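August
By Mitali Ranasinghe
Filed under: Workplace Checks / Fire Safety

Walk-round at the Korwood unit, ground floor and stores. Kasun Gazi came with me for the electrical items.

1. Main exit door. OK. Opens fully, push bar works. Closer is a bit stiff.
2. Rear exit door. OK, but the mat outside curls at one corner. Replace it.
3. Corridor width by the stores. Measured 975 mm at the narrowest point, next to the post shelves. It was 992 mm last time, so the shelves have crept out. Push back and fix to the wall.
4. Extinguishers. All in date. The one by the kitchen is missing its sign.

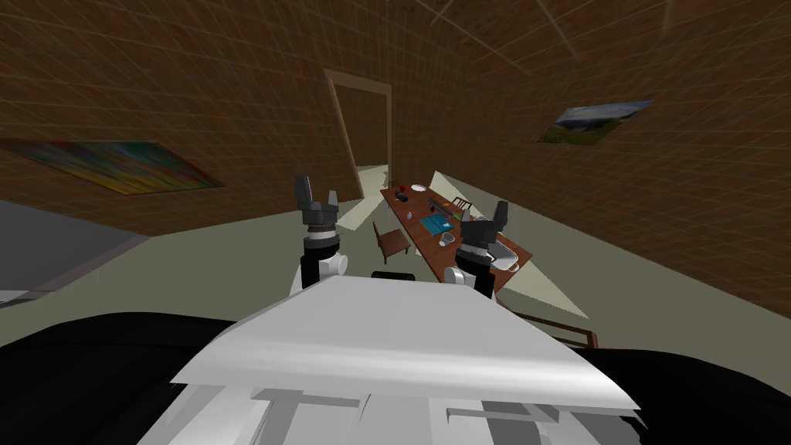
5. Emergency lighting. Two fittings failed the test, both on the stairs. Kasun has ordered new batteries from Gamage.
6. Alarm call points. Tested at 8.30 am, all heard in the stores. Faint in the ladies' toilet. Ask Gamage about a second sounder.
7. Fire door, plant cupboard. FAIL. Held open with a paint tin. Tin removed, Nabil Azar told.
8. Log book. Last drill not written up. Nabil to do this.

Items 3, 5 and 7 to be checked again before the month is out. Item 6 can wait for the quote.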